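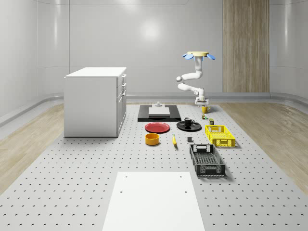

My spare room echoes like a gym. How do I fix it without spending a fortune?

Home – Topics – Walls & Floors – Ask the Community

13 comments

quietplease_ohio

Hi everybody! We moved into our place in Ostavmont in June and I took the smallest bedroom as my work room. I love the room, I picked the paint myself, and the plank floor is the nicest one in the house. But the sound in there is awful. I make calls most of the day and people keep asking if I'm in the bathroom. If I clap my hands I get this zingy ringing noise that hangs around for a second, and when my daughter practices her clarinet in there I have to leave the building (kidding, mostly).

The room has bare walls, hard floor, one window with a thin blind, a desk and a low cabinet. That's it. I went to the Semari store out by the highway and the guy there tried to sell me a box of foam squares for the whole room. The box says it will "soundproof" a bedroom. My neighbor says foam is a waste of money and I should hang heavy curtains. My mother says egg cartons!

My budget is $70 right now, maybe a bit more after the holidays. I rent, so I can't glue anything to the walls or put up new drywall. Small nail holes are okay with the landlord. I also don't want it to look like a radio station in there if I can help it.

What would you buy first? And does it matter which wall I put things on? I've read so many different answers that my head hurts.

Share (27)

carpetremnantfan

Oh I had this exact room! Put the foam box back on the shelf for now, and please tell your mother the egg cartons are a fire hazard and do next to nothing.

First thing to get straight is that there are two different problems and the stores mix them up all the time. Soundproofing means keeping noise from going in or out, and for that you need heavy stuff and sealed gaps, so as a renter you're mostly out of luck. What you've got is echo inside the room. Echo is much cheaper to deal with. You just need soft, thick things for the sound to run into before it bounces back at your microphone.

So, I'd start with the floor. Get the biggest rug you can afford, and spend part of the money on a thick felt pad to go under it. The pad does a lot of the work and people always skip it. I used the Quintero felt one and it's fine, but any dense felt will do. Don't get the thin rubbery mesh kind, that only stops the rug from sliding. Check the remnant bins at a carpet place before you look at regular rugs. Mine was $32, bound on all sides already, and the color is a sort of oatmeal that goes with everything.

After that, look at what's straight behind you and straight in front of you when you sit at the desk. Two bare walls facing each other is where that zingy noise comes from when you clap (it has a name, flutter echo). You only have to break up one wall out of each pair. A bookcase with books of all different depths is great. A quilt on a curtain rod is great too, and if you let it hang a couple of inches off the wall it works better than if it's flat against the paint. I have my grandmother's quilt up and I get compliments on it – way nicer than foam!

Then do the clap test again before you buy anything else. Walk around and clap in different spots, you'll hear where it's still ringing. I did the rug and the quilt and stopped there, and my calls sound normal now.

One more thing, move your microphone closer. A cheap headset right by your mouth picks up a lot less room than the laptop does from across the desk. You may already have one in a drawer.

Oh, and curtains: your neighbor is half right. Heavy ones do help, but get them wide enough to stay bunched up in folds when they're closed. One flat panel stretched tight over a window doesn't do much.

Share (32)

toolshed_mel

just get a couch

Share

slowbutsteady

Agree with most of the long answer above, but I'll stick up for foam a little bit. The thin squares are good on voices and high sounds, and that's what you're complaining about. They won't touch low rumbly stuff. If somebody gives you some for free, stick them on a piece of cardboard with spray adhesive and hang the cardboard like a picture, so your landlord never has a thing to say about it.

I went a different way and bought two of the fabric panels from Jillitz, used. They're pricey new. They look like plain canvas art, and I hung them at the height of my head when I'm sitting down. Don't put them way up by the ceiling like I did the first time, I had to patch those holes.

For the clarinet I don't have a cheap answer. Maybe have her stand facing the quilt? My son plays trumpet and we open the closet door so he's aimed at all the coats. It takes the edge off.

Share (13)

Related topics: Rugs & Pads – Curtains – Renting – Home Office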